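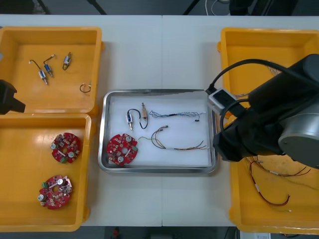

# Sorting before wiring

January 31, 2018

I spent most of this month not running trains. The Lasulance branch has been shut down since November, when the turnout at the west end of Plirnton yard stopped throwing and I pulled up half the yard trying to find out why. The cause was a broken solder joint under the benchwork, a five-minute fix. By then I had seen the rest of the wiring and decided it had to come out.

For anyone new here, the layout is HO scale and fills one long wall and part of a short one. It follows a freight branch from Plirnton up to the quarry at Utesia. Neither place exists. I started it 12 years ago and wired it a section at a time with whatever I had on hand, so there was no color code and no labels. A red wire might be track power in one spot and a signal lamp three feet away.

## Parts first

My usual habit is to start working and look for parts as I go. This time I sorted everything first. It took four evenings and was the dullest part of the job.

I had always sorted by what a thing was: switches with switches, lamps with lamps. That gave me one drawer of 200 connectors in six styles, and I used maybe two of the styles. Now I sort by the job a part is for. Anything that goes into throwing a turnout sits together, coil and leads and terminals, and the same for signals and for track feeders. Shallow bins work better than drawers for this. I can see the bottom of a shallow bin, and a small terminal doesn't end up underneath something heavy. Solenoids in particular need room, or the leads get tangled and the first thing you pull on is the weakest one.

Anything I couldn't identify in a minute with the meter went into a coffee can. The can goes to the club swap table in the spring.

## The new wiring

The plan is simple. Two bus wires run the length of the layout, 14 gauge, black and red. Feeders drop from every piece of rail that isn't soldered to another piece. Turnout power is on its own pair, yellow and white, with its own supply and its own fuse. Signals will be blue and brown when I get to them.

I used to run turnout power off the accessory terminals of the old power pack. It worked when one turnout was thrown at a time. Setting a route through the yard takes three, and the last one would often go halfway and stop. I blamed the turnouts for years and replaced two of them. The supply was too weak the whole time.

The fix is a capacitor discharge unit, which stores up a charge and gives the coil one hard pulse. It also protects the coil if a push button sticks, since the unit can't recharge while the button is held down. I built mine from a kit I ordered from Sivakumar. The instructions were one sheet and the only mistake I made was putting a diode in backward. I now get a clean throw on all three yard turnouts together.

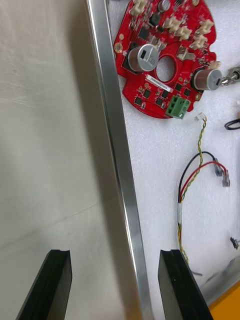 The part I put off longest was the yard panel. The old one was a piece of painted hardboard with the track plan drawn on in marker, and the marker had worn away wherever my thumb rested. Two of the buttons had been swapped at some point and I had learned to press the wrong one. I drew a new plan on paper, taped it to a fresh piece of hardboard, and drilled through the paper. After painting I laid the tracks out in thin striping tape. It is straighter than anything I could draw.

I left the panel on hinges so it folds down toward the aisle. All the terminal strips are on the back of it. I am 58 and would like to do as little soldering on my back as possible.

## Labels

Moushumi Hettiarachchi from the club came over to help with the long runs, which really do need one person at each end. She wired her own layout twice and gave me the numbering system she uses. Each wire gets a number at both ends and a line in a notebook: number, color, from, to. The numbers aren't reused when a wire is taken out. You just cross out the line.

I thought this was too much for a layout my size. Then I lost track of a feeder behind the quarry backdrop, looked it up, and found the other end right away. The notebook lives on a nail by the panel.

We also disagreed about suitcase connectors. She solders everything. I have used the clip-on kind on feeders for years and have had one go bad. I soldered the ones I can't reach and clipped the rest.

## What it cost

Wire was the biggest item. I bought a bulk spool for the bus and smaller spools in each color, and I used more than I figured because I kept forgetting the distance down one leg of the benchwork and up the next. With terminal strips, the kit, a second supply and fuses, I spent about 573 dollars. Some of that is wire I still have.

## Still to do

- Feeders from the Utesia grade to the end of track
- Signal wiring, all of it
- Replace the turnout at the team track, which has a bent point rail
- Fix the plaster I cracked getting the yard up
- Put the fascia back on

The grade is next. I ran the old switcher from the yard to the bottom of the hill last night at a crawl and it didn't stall anywhere, including the two spots where I used to have to poke it. I'd like to have trains up to the quarry before I start on the signals, and the plaster can wait until it's warm enough to open the basement windows.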